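Re: [workfloor] Arms at the packing tables, what changed for you?
August, 16:40
Posted by: member at Sullance
3 replies | 2 shares

> Hello all,
> our management at Palley wants to put two robot arms in the packing hall
> before winter. They tell us that no one will lose work, and that we will only
> "move to other tasks". I would like to hear from places where this is already
> done. What are the other tasks? Who decides them? And is the day better or
> worse after? We are a small hall, mostly people who have packed for many
> years, and they are a little afraid to ask.

Hello,

I can answer from our side, with the warning that we are only one workplace and English is my third language, so please excuse where I am too direct.

At Sullance we pack spare parts and small household goods for other firms. We are 41 people in two shifts. The first arms came to us last year, on the line we call Jacobs after the old customer. The system that gives out the orders is called Sivimby, and I mention it because in my opinion it has changed our days more than the arms did.

First, what you asked about the other tasks. Before, a packer took the order, found the box, wrapped the goods, closed the box and put on the label. It was one person from start to end. Now the arm takes the goods from the bin and lays them on the table, and the person does the wrapping and the checking. When the arm can not take something, a light goes on and one of us goes there. We call this "walking", and the person who does it is the walker. At the beginning the management thought that one walker for the whole line was enough. It was not enough. We now have 3, and they change place every 2 hours, which we had to ask for several times.

The walking is more interesting than packing, but it makes you tired in a different manner. When I packed, my hands were working and my head was free, and I could talk with my neighbour. As a walker you listen for the signal all the time. Some of the older colleagues did not like it and went back to wrapping. Some of the younger ones like it very much and would not go back. I think it is important that both are allowed. With us it was allowed only after we had put it in writing, so put it in writing before the arms come.

Then the pay. The walkers at first had the same pay as the packers, although they had to follow a course and learn what to do at every kind of stop. Now there is a small addition for the hours when you walk. My advice is to ask about this early. When the training is finished and everything is running, your employer has less reason to listen.

About speed I must be honest also. We send out up to 2,000 parcels on a full day, and this number is on a screen beside the door. Before, a slow morning was a slow morning. Now Sivimby makes a list of every stop and how long it lasted, and there were some unpleasant talks with people because of this list. We have agreed that the list may be used to repair the line and may not be used to judge a person. I can not promise that everybody remembers it, but the sentence exists and we have pointed to it on two occasions.

What the arms do well: heavy goods, and the same article many times. My shoulder is better than it was, and I have heard the same from others. What they do less well: everything that is soft. A metal bracket has one shape. A bag or a sheet of wrapping has a new shape every time you touch it, and
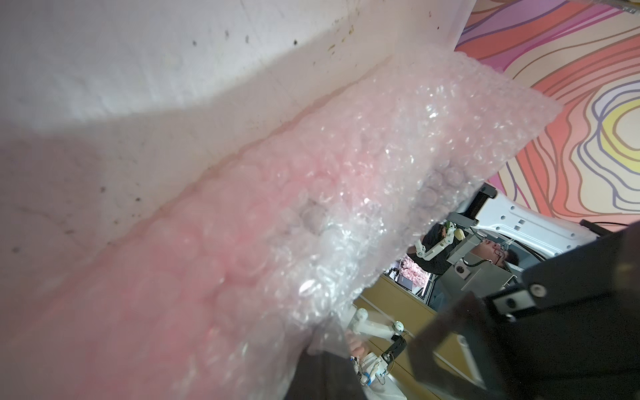

so we kept the wrapping for the people for now. There is a lot of talk that this will come too. Perhaps it will. The technicians tell us something different each time we ask, and I do not think they are lying, I think they do not know it themselves. For your planning I would not build on "the machine can never do this". Build on what you want the work to be, and ask for a new discussion each time a task is moved from a person to an arm.

One more practical thing. Ask that some of your packers are present while the arms are being set up and tried out, during paid time. We had this only at the second installation and the difference was large. The packers knew which bins are always filled too high and which boxes open by themselves, and the technicians had no way of knowing it. It also helped with the fear that you mention. It is easier to ask a question when you stand beside the thing than in a meeting with all the managers.

If you want, I can send you the text of our agreement, but it is not in English and I would need a week or two to translate it properly. Tell me also if your arms will have a fence around the working area or not, because the rules for breaks and cleaning were different for us in the two cases.

Greetings from the early shift at Sullance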